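We use cookies to remember your newsletter settings. Accept | Manage preferences

Mokico Software Notes

Two arms, one clock: what's new in the Aralik control stack

June 4, 2020

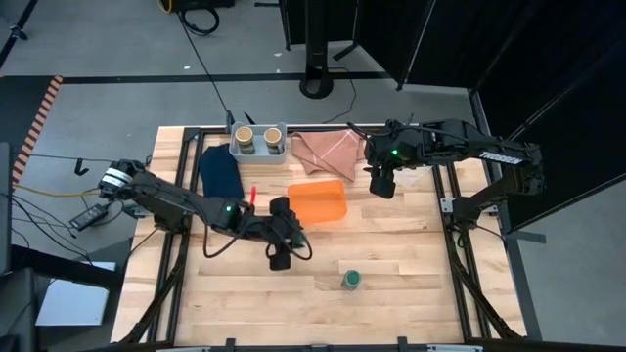 One scheduler for both arms

Anyone who has been reading these notes since the winter knows that our two-arm code was really one-arm code running twice. Each arm had its own process, its own planner and its own idea of what time it was. That got us surprisingly far! Picking up a cup with the left while the right sat still was fine. Picking up a cup with the left while the right tugged at a towel was fine too, most days, and then every so often one side would pause for a breath and the other would carry on without it.

With this release both arms live in a single Aralik process with one clock. Every control tick reads all the joints, left and right, stamps them with the same time, and sends both commands out together. The loop is set to 2 milliseconds. We had been nervous about putting everything in one place, and there was a long stretch in March when the new version was plainly worse than the old one, mainly thanks to a logging call that wrote to disk from inside the loop. (Yes, ours. Yes, it had a comment above it saying "temporary.") Moving the log to its own thread with a ring buffer fixed it in an afternoon, after two weeks of looking everywhere else.

The best part is what this does for the code on top. A task script used to need a pile of little handshakes: left says ready, right says ready, left says go. Those are gone. You write one motion for the pair, and if you want the arms to move separately you say so. Our towel folding script went from 600 lines to 433, and most of what disappeared was waiting.

If you have scripts that call the old per-arm interface, they will still run. There's a thin wrapper that accepts the old calls and turns them into paired motions with the other arm holding position. It prints a warning the first time it does this in a session. Please don't silence the warning and forget about it, we'd like to drop the wrapper by the end of the year.

Planning around the other arm

Duan, our motion planner, has always known about the table and the rails around it. It knew about the other arm too, in a way, but only as a fat box that got frozen at the moment planning began. So you would get these very polite, very wide paths that curved around a place where the other arm had been a second ago.

Duan now plans for both arms in one go when they are likely to meet, and falls back to planning them one at a time when they aren't. The test for "likely to meet" is simple on purpose. Each motion gets a rough swept shape, grown by a margin, and if the two shapes overlap anywhere then the arms are planned together. The default margin is 70 millimeters. That sounds generous, and for bare grippers it is, but once a gripper is holding a towel by one corner you will be glad of it.

Joint planning is slower, no way around that. What surprised us is how seldom it kicks in. On tidy-up tasks, with cups going in a tray and pens going in a box, the arms mostly stay on their own halves and the quick path is used nearly all the time. On cloth it's the other way around, and you will notice a short think before each fold. We are looking at starting the next plan while the current motion is still finishing, which ought to hide most of it. There's a branch. It works on the simulator and we are not yet brave enough to say more than that.

One small change that a lot of you asked for: when Duan fails, it tells you why. The old message was "no path found," full stop. The new one names the pair of parts that got in each other's way and saves the state so you can open it in the viewer. It has already paid for itself here. We had a pick near the back rail that failed maybe one try in five, and we'd all been blaming the perception side. The first saved state showed the upper link of the right arm brushing a cable model that somebody had drawn much too thick. Sorry, perception.

Cloth, clear plastic and other troublemakers

Speaking of perception, this is the section I have been looking forward to writing.

Our table has had the same kind of mix on it for a while: paper-look cups in a gray tray, a little green cup, a see-through orange box, a red pen or marker, a navy cloth and a pink one with a grid of thin white stripes. It's a good mix because everything on it is annoying in its own way. The orange box lets light through, so depth readings land on the box, or on the wood behind it, or somewhere in between that doesn't exist. The navy cloth is so dark that it used to come back as a hole. And a crumpled towel has no shape you can match against anything, so the old detector would fit a box around it and be off by half a hand.

Ditus is the new module that sits between the cameras and the planner, and it handles these by keeping hold of its doubts a bit longer. Each object carries an outline from the color image and a separate guess at height from depth, and the two are allowed to disagree. When depth is patchy, as with the orange box, Ditus leans on the outline and on the known height of the table. When the outline is messy, as with the pink towel, it stops trying to name a pose at all and hands the planner a set of possible grasp points along the folds and edges, each with a score.

The planner then picks the pair of points that both arms can reach, best score first. So the choice of where to grab a towel now depends on where the arms are, which is how a person does it too. I love watching this. With the arms parked wide it picks far corners, and with one gripper already hovering by the cloth it will often choose the fold closest to that gripper and let the other arm do the traveling.

Stripes turned out to be a help, by the way. We had expected the grid on the pink towel to confuse the edge finder, and in the first version it did, badly. Every stripe looked like a hem. But the stripes bend with the cloth, and once we fed the edge finder a few runs of hand-marked towels it began using the bends as hints about where the folds were. Plain navy is now the harder of the two. If you have a trick for dark, flat fabric under overhead light, we would like to hear about it.

Things that still go wrong:

- Two cups touching are sometimes merged into one wide cup. Turning on the rim check helps, at some cost in speed.
- A pen standing upright can get dropped as noise when an arm's cables pass close to it. Set min_height_px lower for that region and it comes back.
- Objects hidden under a gripper are forgotten too quickly. The memory time is a setting now, but the default is still a guess.

Replay that you can trust

The last piece is tooling, and it may be the one that changes your day the most. Every run can now be recorded as a single file: joint states, commands, camera images, planner calls and Ditus output, all on the shared clock. Open it in the viewer and you can drag back and forth through the run and see what each part of the software believed at that moment.

You can also rerun one part against the recording. Change a Ditus setting, press replay, and the viewer draws the old and new object outlines on top of each other. The same goes for Duan. Of course the recorded arms won't follow a new path, they did what they did, but you get to see where the new path would have gone and whether it would have cleared.

Files get big. The viewer's export window lets you keep the images at a lower rate than the joints, and for most bug reports that is plenty. Please do attach a recording when you report something. A short one with the failure in it beats a long message every time, and we read the long messages too.

How to update

Stop any running session first, then pull the new Aralik package, then Duan and Ditus in either order. Run the calibration check once per arm before the first paired motion. The check is read-only and doesn't move anything. If it reports a clock mismatch, restart the camera service and run it again. Old calibration files are picked up as they are, with no need to convert them.

Settings for the paired planner live in their own file now, pair.conf, next to the old one. Margins you had changed in the old file are not carried over, so copy those by hand.

Next issue: the plan-ahead branch, if it behaves on the real table, and a first look at scripting folds from a sketch.

Recent items
- Why our gripper force readings drifted all winter
- Duan: shorter paths near the rails
- A viewer for joint limits, with keyboard shortcuts
- Writing your first Aralik task script
- Naming your recordings so you can find them again

Last updated: June 4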